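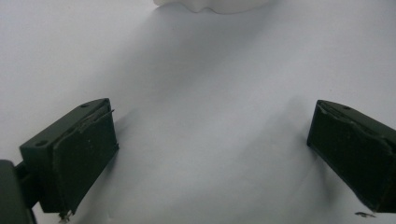
Is the Dromley hand gripper worth the trip to an open day before you buy one? I'd say so, if you can spare the afternoon, because the spec sheet leaves out most of what you learn by holding it.

I went along to the Zilance open day in March with my neighbor Willy Van Wijk, who had seen a notice for it and thought I'd enjoy myself. I did! There were up to 100 visitors over the day, and the staff were very patient with those of us who wanted a second turn (and in my case a third). Yufang Duan ran the demonstration table, and she let people squeeze the handle for as long as they liked before explaining anything, and I thought that was a lovely way to go about it.

The handle is comfortable and the squeeze is light, lighter than the Okafor tool I tried last year, and my thumb wasn't sore afterward. At 424 dollars it isn't a toy, but the Okafor was 600 and felt clumsier to me. 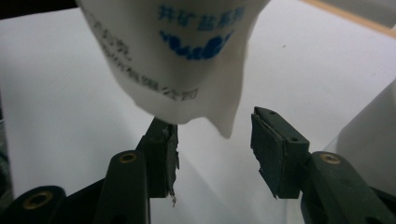

Soft packaging was what I most wanted to ask about, as I pack pantry orders and almost nothing I handle has a proper edge. Boxes are easy for any gripper, and I'd have learned very little from them. A crumpled white plastic bag with blue Chinese lettering is much closer to my working day, all folds and droopy flaps, and you have to think about which bit you mean to take hold of. My one real complaint is the pads. They were rough and frayed, with a torn strip dangling from one of them, and for the price I'd like something tougher. Yufang told me replacements come from Fistix and push on without glue - I haven't tried that myself, so take it as hearsay.

Four stars from me, and I'd go to the next open day just for the company.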